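A plate is a fair test, if the rules are written down

By Kimie Hosoda, Sun 12 September

Most arguments about household robots are about what the machine can do. I would like to argue about paperwork. When a team says its arm can pick up a plate in a simulated kitchen, I want to know what counted as a pick, who decided, and when they decided it.

The task sounds too small to need rules. There is one plate on a worktop, near the front edge, and an arm that has to come up from below the counter to get to it. But "pick up" has at least four meanings in the reports I read. For some teams the plate has to leave the surface. For others it has to stay up for a set time, or reach a set height, or be put down again without tipping.

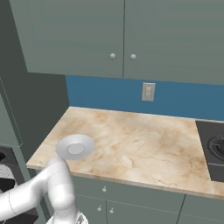

Simulated kitchen render. Credit: Plurkari

Jummai Okonkwo, who reviewed test reports with me in July, found one summary that gave 1441 successes in 3000 attempts and never said what a success was. The team were helpful when she wrote to them. They had changed the definition partway through, from touching the rim to lifting the plate clear, and had added the two sets together. I don't think they meant to mislead anyone. They had no rule telling them to stop and start a new count.

So my first rule is a dull one. Write the definition before the first run, put a date on it, and if it changes, throw nothing away but count again from nought.

My second is about the room. A simulated kitchen can be altered in seconds, and it often is. Someone moves the plate back a few inches or shifts the viewpoint, and the results improve. The starting layout should be saved and published along with the score, including where the arm begins and how far the plate is from the edge. 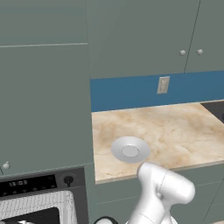 Viewpoint deserves its own line in the report. A system that has learned from one angle may do badly from another, and a reader can't tell unless the angles are listed. Takumi Minami thinks this asks too much of small groups, and he has a point — Dunar has 11 people and no one to spare for forms. My answer is that a single page would do. The draft we sent round had 203 questions in it, which was our mistake, and I would now cut it to the few that change how a score is read.

I would also ask for failures to be sorted by kind. A missed grasp is a nuisance. Pushing a plate off the front of a worktop is something a buyer would care about far more, and the two should not share a column.

None of this needs a new body or a logo on the box. It needs the people who publish scores to agree on the page, and the people who read them to send back any report that arrives without it.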